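Sunday clothes sorting, March 24, 2024

I finally got to the pile I'd been ignoring since February! 27 things to go through, and the pink floral shirt was the one I kept coming back to (I'm a sucker for tiny flowers).

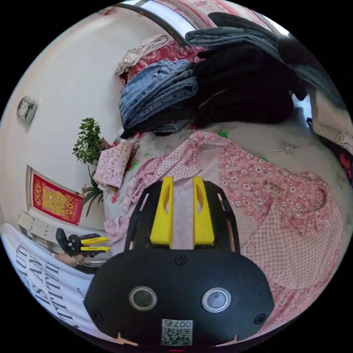

I do all my folding on the bed, always have. My rule is five minutes apiece, tops, and then I move on or I'll be there till dinner.

The mix of prints is what gets me, little flowers plus that dotted stuff down the placket. 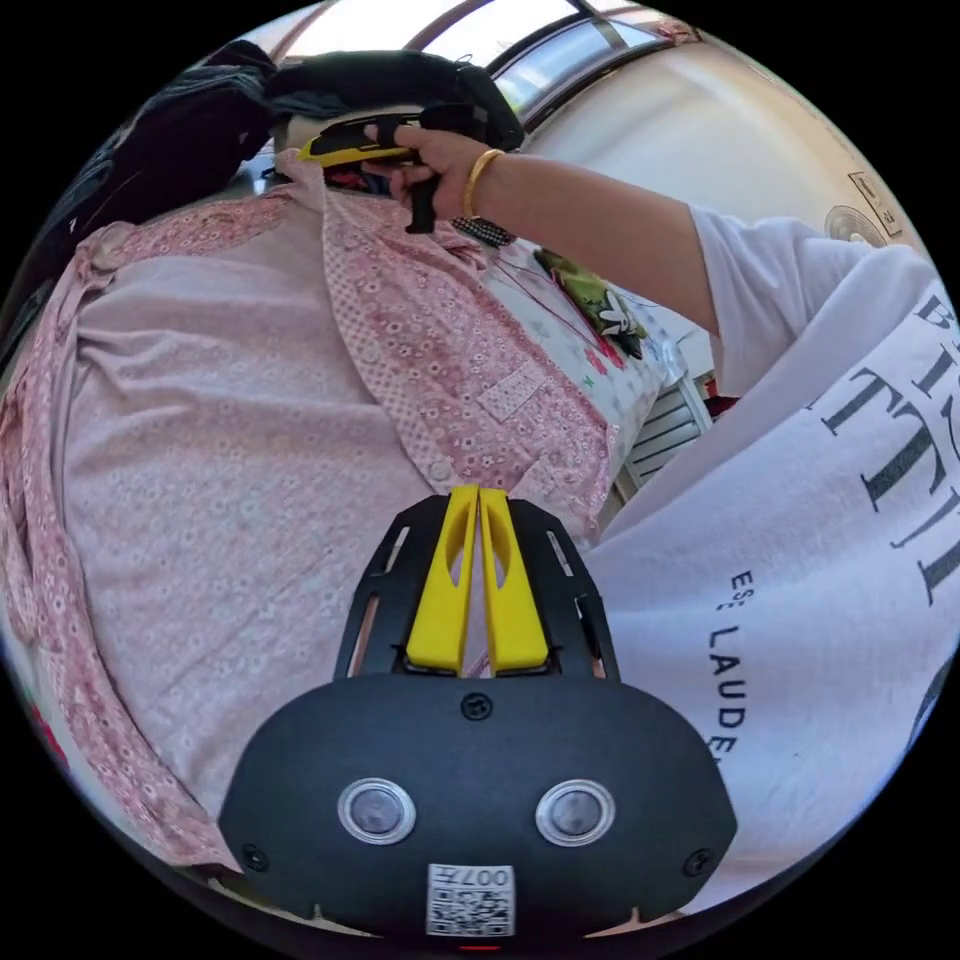 Three bags are going to the Rurkum swap next, and I'm keeping six things for myself.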